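Stalled Runs and the Door Bug: Your Questions

I get the same handful of emails every time a Wikberg build goes out, so I finally sat down and put the answers in one place. Last edited 29 April 2023. If your question isn't here, write to me or to Anouk Verbeke, who looks after the room files.

What went wrong, in plain words?

The simulated robot in our household rooms could drive its base into an open door and keep pushing. The planner had the door stored as closed, even after the robot had opened it. So it saw a nice clear stretch of floor, picked a path right through the door leaf, and off it went! The contact solver did its best for a while, and then the base either stuck fast or popped out on the other side.

Was anybody in danger?

No, this was all in simulation. But I still log it as a safety fault, and I got some grumbling for that (hi, Mikkel). My thinking is that the same planner code goes onto the real base at Kondness, and a heavy machine leaning on a door with a person behind it is about the worst thing I can picture. We pulled the build from Kondness the same afternoon and it stays pulled until I say so.

How did you find it?

Lụa Tiêu was going through overnight logs and noticed that 13 runs out of 900 had ended with the base somewhere it had no way of reaching. I told her it was probably a logging glitch. It wasn't, and I've bought her lunch.

Why did the monitor miss it?

Because I set it up badly. The force limit only tripped if the push stayed above the threshold for a full 2 seconds. When the base gets stuck on a door it sort of chatters, push, release, push, release, so the timer kept starting over. One run chattered for 1,722 steps without a single warning. I now add up the contact over a sliding window, and the stop comes whether the push is steady or not.

Does it only happen with doors?

Doors are where I can make it happen on purpose. In theory anything that moves on a hinge could do it, cabinet fronts included. Liv Lundgren is working through those now and hopes to be finished in May. Tables and shelf units are fixed in place in our files, so their stored position and their real position always agree, and I haven't seen a stuck run blamed on one yet.

My walls and floor have ragged edges. Is that the same bug?

Nope! Those stair-step lines come from the low render setting, and they're only in the picture. The collision shapes underneath are straight. I get why people connect the two, though, and Teun Mertens spent a good while chasing it before we ruled it out.

I'm on the old build. What should I do?

Please update. If you can't, turn off door opening in the task list and start your runs with the doors shut. Don't try to fix it by raising the force limit. I know somebody on the Karkico list suggested that, and all it does is make the monitor quieter.

Do I have to throw out my old results?

Only runs where a door was opened and the base moved afterward. Run the checker script over your log folder and it will flag them for you. Keep the flagged logs if you have the disk space, I'd love copies.

Why can't I see the arm in the room views?

The room cameras get saved on their own, and the arm often isn't in the view. For sorting out a stall you want the contact log anyway. The views are handy for checking how the furniture is laid out and which way a door is standing.

Which room should I use to test the fix?

Use the Hermans room, the one with the blue-toned walls and the pale floor. Open the door all the way, send the base to the table, and watch the contact total. Anything above zero on the door leaf is a fail, and I want to hear about it. 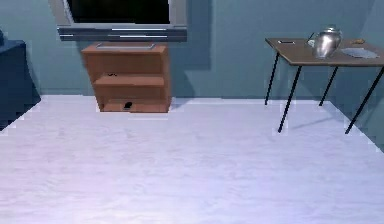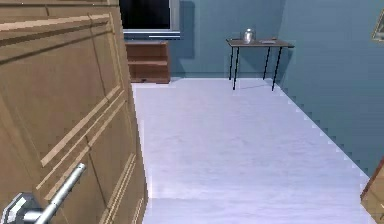

Two views of the Hermans test room. The open door is in the second one.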